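4.2 Click delay of the tested mice

We measured the click delay of nine gaming mice with two kinds of switch, mechanical and optical. Each mouse was clicked 3021 times at the same polling rate. The Brandov model had the shortest delay, but its values were spread more widely than those of the Gisham.

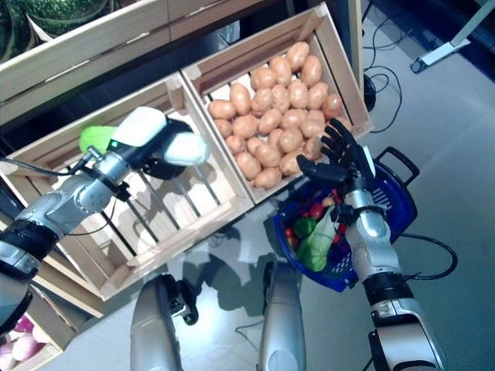
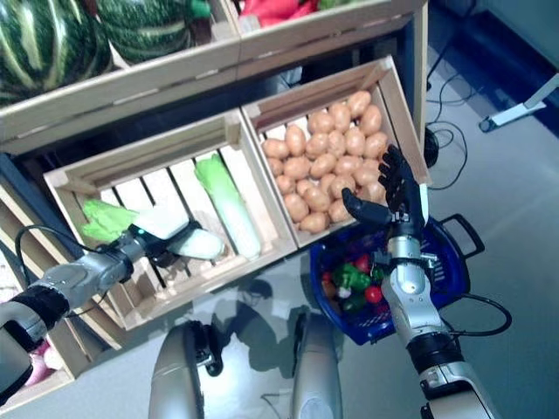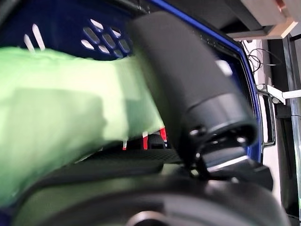
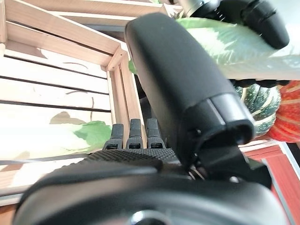
Figure 5. Robot arms at a produce display (first two views) and close views of gripper fingers (last two).

The firmware of the Kahsay was updated in April, and we repeated its test after this. The delay did not change in a clear way.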